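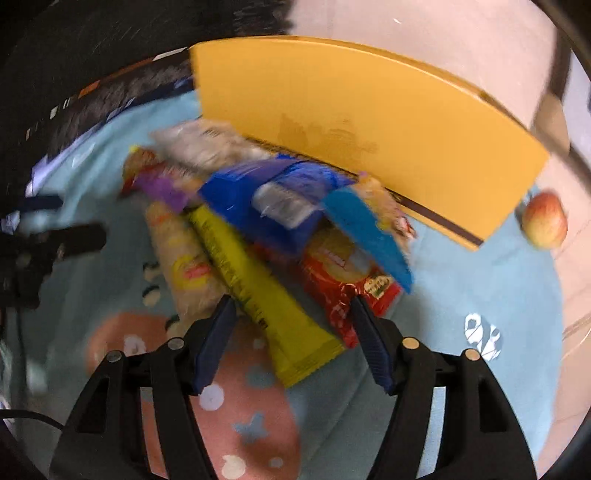 Snack parcels: your questions

March 21, 2019
By Þórey Fogh

These are the questions we get most often about packing and sending snack parcels from Wovadwood. Read them before you start filling a box.

What can I put in a snack parcel?

Anything dry, factory sealed and in date. Crisps and other bagged snacks, biscuits, wrapped cake bars, sweets, drink sachets and stick packets are all fine. The seal has to be the one the packet came with. We can't take a bag that has been opened and clipped or taped shut.

What should I leave out?

Glass, tins without a ring pull, fresh fruit, anything that needs a fridge, and homemade food. Chocolate is accepted for most of the year but not in August, when the van to Clemmont gets too warm for it.

Do I need to sort things before packing?

It helps. Tip everything out on a bed or table with a cloth or towel under it, so that small packets don't slide off. Red, blue and yellow wrappers in one heap look much the same from a distance, and long thin packets tend to end up beneath the big bags. Pull those out first and put them to one side. Then sort what is left by weight.

What order should things go in the box?

Heavy and flat items go at the bottom. Stick packets and tubes go down the sides, standing up if the box is deep enough. Puffed-up bags go on top, with nothing over them except the packing list. Close the flaps without pressing. If they won't meet, take one bag out.

Can I let the air out of crisp bags to save room?

No. A pin hole counts as an opened packet and we have to remove it. The air also keeps the contents from being crushed.

How do I check a seal?

Hold the packet flat and run a thumb along the crimped end. It should feel even from one side to the other. Squeeze gently and listen for air. If you are unsure about a packet, keep it at home and eat it yourself.

What if the wrapper isn't in English?

We accept it, but write the name of the snack and its main ingredients on a sticky label and put that on the front. Don't cover the date. Anything with nuts in it must say so on the packing list too.

How many items fit in one parcel?

The Barros box, the smaller size, takes 12 ordinary snack bags. The larger Clistalik box takes more, but please stay under 10 kilos so that one person can lift it.

How far ahead should I pack?

Everything should have at least three months left on its date when you hand the box in. If you pack early, store the box somewhere cool and dry, off the floor.

Where does my parcel number go?

On the short side of the box and at the top of the packing list. Write it in thick pen. Numbers below 861 belong to the old system, so if yours is one of those, ask for a new label at the desk.

Can I get my box back?

The Clistalik boxes come back to us and are used again. Barros boxes are flattened and recycled.

Questions about your parcel: ask at the Wovadwood desk
© Wovadwood Parcels. All rights reserved. Back to top

Related pages
Packing list to print
Box sizes and weights
Labelling food for allergies
Drop-off times at Clemmont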